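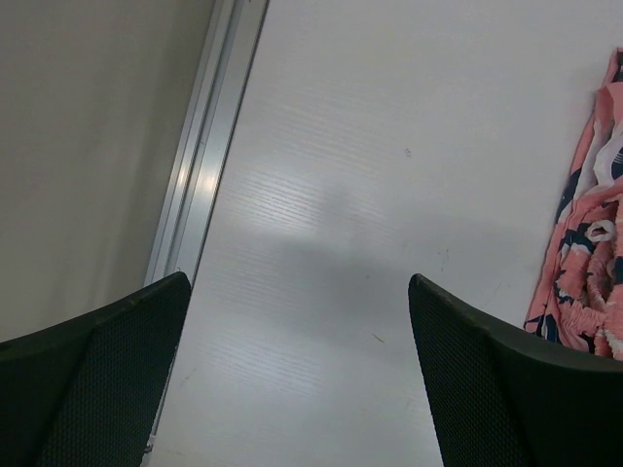

Fasil Mersha told us that he never really looks at a table until the light is low, and his remark has stayed with us all through the writing of this section.

By Mohit Negi
June

4.2 Pale tops and the trouble with glare

Most of the people who kept a diary for us were fond of their white tables, and said so at length, often over a second cup of tea. What they grumbled about was shine. A pale top with a faint grain (Figure 3) looks calm enough in shadow, but where the light catches it the fine lines stand out in streaks - and then a small dark mark close by can be surprisingly easy to miss. Of the 700 diary entries we read, 30 spoke of wiping a table twice for this very reason, once by daylight and again under the lamp.

Figure 3. White tabletop with glare, soft shadow and small dark marks.

We had rather hoped that the Kazemi households, with their darker tops, would be spared all this, but they wrote just as warmly, and just as crossly, about crumbs.

1,000 views · 3 comments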